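Sorting by hand, for now
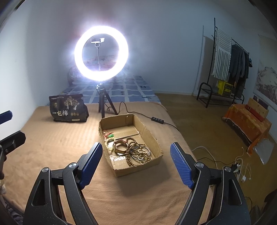

Said Hamdy

2025-12-19

I've been at Flaline since we were 3 people and a kettle, so when the sorting line was switched on in November I had feelings (quite a lot of them!). It puts watches in one bin and bangles in another all day long, and my wrists are grateful. Strings of beads are another matter, all those coils, and they still come to us in shallow trays. What I miss is the chatter. We used to stand elbow to elbow over the pile, and now I mostly check labels, with 180 of them waiting for me after lunch.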